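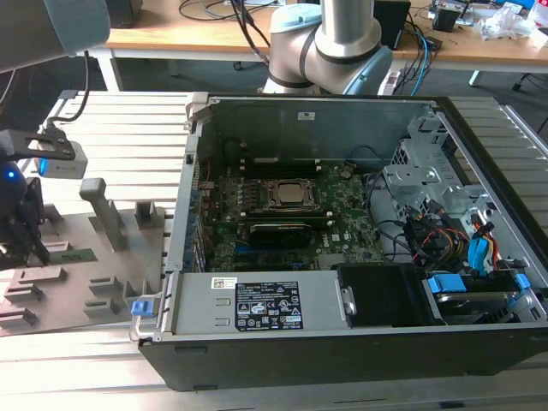 Rose hips are the fruits of the rose, the round or bottle-shaped things left on the bush after the petals drop, and I've been picking, cooking and reading about them for a good long while now. Almost every rose can make them if you leave the spent flowers alone, though plenty of garden roses with very full, double flowers give you few or none. Ripe color is the question I get asked most, and it's hard to put into words, so look at the bundle of cables by the drive cage in that opened-up Dell tower: the orange one is a hip that needs more time, and the red one is a hip I'd happily put in my basket. There are dark ones too, nearly black, on the burnet rose (Rosa spinosissima), and those are fine to eat as well.

What a hip really is

Botanists call the hip an accessory fruit. The fleshy red part is the swollen cup that sat under the flower, and the true fruits are the hard little things inside that everybody calls seeds (their proper name is achenes). Packed in with them are fine, stiff hairs, and these are the reason for half the rules in rose hip cooking! They irritate the mouth, the throat and everything farther along. Children in a lot of countries have used them as itching powder, and yes, I was one of those children.

Which roses to pick

The dog rose, Rosa canina, is the classic hedgerow kind in Europe. Its hips are small and oval, smooth-skinned, and very firm until late in the season. The Japanese rose, Rosa rugosa, has big squat hips like cherry tomatoes, with lots of flesh, and it grows happily in sand and salt wind. It's the one I see most along the shore path at Dornthorpe, where it has spread well past where it was planted. Check before you plant it, as it counts as invasive in several places. Sweet briar (Rosa rubiginosa) is nice too, and its leaves smell of apples after rain.

Don't pick from roses that have been sprayed, and never eat hips from a florist's bunch.

When they're ready

Rugosa starts early, sometimes at the tail end of July, and keeps flowering while the first hips color up. Dog rose hips come in the fall. The old advice is to wait for the first frost, which softens them and makes them taste sweeter. I put mine in the freezer overnight instead and can't tell the difference. Soft hips are much easier to mash but a real pain to clean, so if you want halves for drying, pick while they're still firm.

In the kitchen

Syrup is where most people begin. Chop the hips roughly, simmer them for 15 minutes, then strain the pulp through a jelly bag or doubled cheesecloth. Strain it a second time through a clean cloth, please, because of those hairs. Add sugar, dissolve it, bottle it. My notes from the last big batch say 50 ounces of hips, and that filled seven bottles with a bit left over for pancakes the next morning.

In Sweden the hips go into nyponsoppa, a sweet, smooth soup served warm or cold, often with cream or tiny almond cookies. In parts of Germany there's a thick, tart jam called Hägenmark or Hiffenmark, and in some towns it goes inside the carnival doughnuts. Hungary makes a jam from them too. Rose hip tea turns up nearly everywhere, often mixed with hibiscus, and the deep red in the cup is mostly from the hibiscus (plain rose hip tea is a paler, orangey sort of drink).

Of the bought syrups, I like the Ní Bhriain one best, quite sharp and not too thick. The Tovanano jam is sweeter and better on toast than in baking.

Vitamin C and the war years

Fresh rose hips are very rich in vitamin C, though how rich depends on the species, the ripeness and where they grew. Drying and long boiling both lose some of it. In Britain during the Second World War, when citrus fruit was hard to come by, schoolchildren and others gathered wild hips by the ton to be made into syrup for young children. A neighbor of mine in Minwood, now 93, remembers picking them and still won't touch the stuff.

People also take rose hip powder for sore joints. There have been small studies, some of them encouraging, but I'd ask a doctor before counting on it.

Mar 20, 2021
By the keeper of the Minwood Fruit Notes

Comments

hedgepicker: I use a coffee filter for the second straining. Slow as anything but no hairs at all.

Orla_in_the_kitchen: Can I leave the hips whole for tea or do they need cutting?

Minwood Fruit Notes: Cut and scraped out is best, Orla. If you dry them whole, strain the tea through something very fine.

brambleandco: My rugosas only gave me a handful last year. Deadheaded them all summer, so I suppose that's my answer.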